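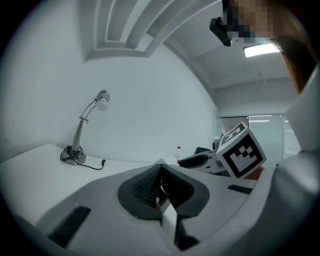

Company > Who We Are > About Us

Print this page | E-mail this page

About Brotar

Brotar is a contract packing company in Vurotcombe. We fold, wrap, bag and box goods for customers that are too small to run a packing line of their own. We have 54 employees. Most of them work on the floor at our Parsons Street building, and the rest are in the office upstairs.

For most of our history everything was done by hand. Hard goods moved to machines first. Soft items such as wipes, liners and tissue stayed with people, because they change shape every time they are picked up. They are also the jobs that wear out wrists and thumbs, and they were the jobs most often named when people asked to be moved.

The Fotex Project

Fotex is our name for the work of bringing robots to the soft goods benches. It started with our own packers. A packer takes a gripper in each hand and does an ordinary task at a desk, and the movements are recorded for the robot to learn from. Sessions are paid at the regular rate and nobody has to sign up. A packer does up to 8 sessions a month, and the line schedule is made with those hours already taken out. 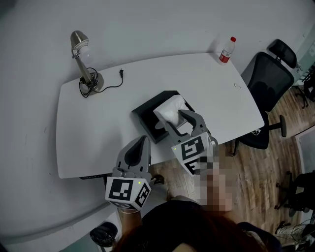
Will I be teaching the thing that takes my bench, one packer wrote on the sheet we passed around before the project began. Several others put the same question in different words. Our answer was a written one and it is still posted by the time clock. No job at Brotar ends because of Fotex. When a bench is automated, the people on it are offered other work in the building at the same pay or better, and they have eight weeks to choose.

Some of the change has been harder than we expected. Running a robot cell is quieter work than packing next to three friends, and a few people tried it and asked to go back. They went back. Others like it and would not trade. 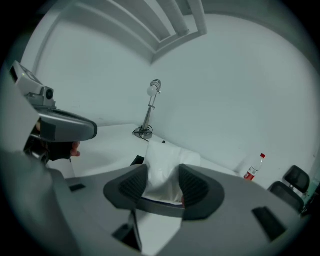

What Is Different on the Floor

Four packers have moved into a new position called cell lead. A cell lead sets up the bench, clears jams and decides when a task goes back to hand packing. No engineer can overrule that decision during a shift.

Rotation is shorter than it used to be. Hand packers change tasks every two hours, including the ones whose benches have no robot near them. Shift notes now have a space for what the robot got wrong, and the packers fill it in. 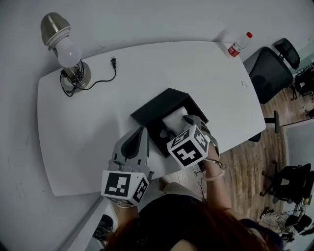 Training for new hires has changed along with the benches. Everyone still learns to pack by hand first, and then spends time with the grippers before going near a cell. We keep the early tasks small. Working a crumpled piece of white tissue inside an open black box, with both grippers on it at once, is enough to show a new person how much their own fingers do without being told. After that we move on to customer goods, one product at a time.

Customers who want to see the floor can arrange a visit through the office. We ask that visitors talk to the packers as well as to us.

Share (8) | Comments (4)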